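4.3 Fitting and loading the shelves

Applies to Wudar shelving supplied by Buterberg for shops and staff kiosks. Read section 4.2 before altering the height of any shelf.

1. Check that each shelf is level from side to side. Where two sections meet, the slotted bracket must be upright.

2. Press the front lip down along its whole length. It should sit straight, with no gap at the joint.

3. Wipe the top of the panel with a damp cloth and let it dry. Do not use scouring powder on a matt surface.

4. Put jars, tubs and bottles on the lower shelves. Bagged sweets and foil packets may share a shelf with round tubs if the tubs stand in a single row.
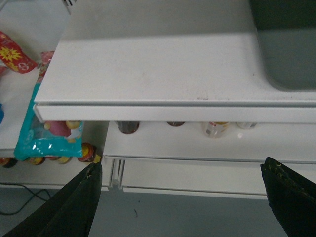
Siu-ming Yau writes that tall bottles under an upper panel are awkward to lift out, and asks for the next shelf up to be raised by one slot. This is allowed on 600 mm sections, provided both brackets are moved together.

5. Place the heaviest items nearest the brackets.

CAUTION: Do not lean on the front lip or use it as a handle.

6. Before fitting any sheet metal panel, run a gloved finger along the folded edge. Rub down burrs with fine abrasive paper. 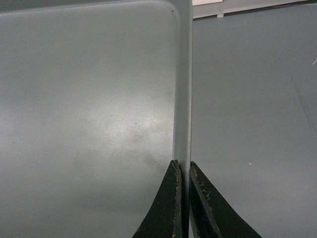 7. Wipe off the dust and inspect the rounded corners. Small marks may be left as they are. A panel with a bent flange must be set aside and replaced.

NOTE: Brackets from the older Janda range do not fit this system. Order spares by section width.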